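I've been getting the Vindora box for a while now, and when my February one showed up I figured it was finally time to sit down and write the long review I keep promising in my comments. So grab a coffee, because I have opinions!

Quick background if you've never heard of it: Vindora is a home and comfort subscription box that ships every other month. You get a mix of small home goods, something that smells nice, something for the kitchen, and usually one "big" item that's supposed to be the star. You can pay per box or sign up for the year. I did the year, mostly because the sign-up page kept waving a free throw blanket at me and I am weak for a throw blanket.

## First impressions

The box itself is prettier than it needs to be. It's a soft oatmeal color with a lid that lifts off, and I've kept every single one (they're holding my gift wrap and all my extra charging cords). Under the lid there's a sheet of tissue with a sticker, and then a little booklet instead of the loose cards they used to do. I like the booklet a lot more. The cards always ended up under the couch.

Mine came with one corner smashed in pretty good, but nothing inside was hurt. They pack with crinkle paper, tons of it, and I'll be finding it in the rug until summer.

## What was inside

**The Cisent candle.** Okay, this was my favorite thing in here. The scent is called Rain Porch and I was ready to hate it, because "rain" candles usually smell like dryer sheets to me. This one is more like damp cedar with a little bit of mint. It's a two-wick in a heavy amber glass, and I've burned it most evenings while I clean up the kitchen. It fills the downstairs without giving me a headache. My only gripe is that the wicks need trimming every time or they smoke. The booklet does tell you that, in very tiny print.

**The Bucur tea towels.** A set of two, one plain and one with a skinny rust stripe. They were stiff as cardboard out of the package and pushed water around the plate without picking any of it up. After three trips through the wash they softened up and now I reach for them first. If you get these, don't judge them on day one!

**The key tray.** Small, ceramic, sort of a lima bean shape. It's cute. It's also tiny, and my keys hang off both ends like a grown man in a crib. I moved it to the bathroom for rings and hair ties and now we get along fine.

**The Zitstead door mat.** This was the star item. It's a thick woven mat with a rubber back, charcoal gray, and the booklet puts the retail at way more than I'd ever spend on something I wipe my feet on. It sits flat, it doesn't skid, and it grabs grit really well. I do wish it were a couple inches wider, because my front door is a wide one and the mat looks a little lost out there.

**The room spray.** Also Cisent, travel size, a fig scent. Too sweet for me. I gave it to my sister, who loves it and has now asked me twice where to buy the full bottle.

The mat has been earning its keep with all the coming and going. My old one just sort of moved the dirt from my shoes to my socks. With this one I shake it out over the steps and you can see what it caught -- kind of gross, kind of satisfying. 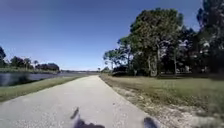
## Is it worth the money?

This is the question I get the most, so I'll try to be useful about it. A single box runs more than I'd pay on a whim. With the yearly plan the price per box drops enough that I stop thinking about it. When I added up what I'd really use from this one (candle, towels, mat) it came out ahead of what I paid, and that's without counting the tray or the spray at all.

I wouldn't go by the value printed in the booklet, though. Those numbers are generous. I found the tea towels on sale at a regular store for a good bit less than what Vindora says they're worth, and I've seen that happen with other boxes too.

They also do a points thing. You earn points on each box and for leaving reviews on their site, and I had 437 saved up before this one landed. It took me forever to figure out that you have to click a separate button to turn them into credit. They don't apply on their own at checkout, so go look, you may have some sitting there!

## The stuff that bugs me

Shipping is slow. Mine took 12 days from the "it's on the way!" email to my porch, and for most of that the tracking page didn't change one bit. I'd feel better if they just waited to send the email.

Customizing is also pretty limited. You get to choose between two versions of one item, and the window to pick is short. I missed it this time and got the gray mat when I would have gone for the green. Set a reminder on your phone is my advice.

And canceling -- I haven't done it, but I did skip a box last year and it took an email and a reply to the email before it went through. There should be a button for that. My coffee subscription has a button!

## Who I'd send it to

I think it makes a really sweet gift for somebody in their first place, who doesn't have the tray and the towels and the nice candle yet. If your house is already full of that stuff, get a one-time box first and see how much of it you end up keeping. My mom got one for her birthday and kept everything except the crinkle paper.

If you hate scented things, skip it. There's been something scented in every box I've opened, and I don't see an option to swap it out.

I'm giving this one four stars out of five. It would've been four and a half with a bigger key tray. The next box is supposed to be a patio theme, and I'll put up photos of everything once it gets here. If you got a different version of this one, tell me in the comments what your star item was, especially if you ended up with the green mat!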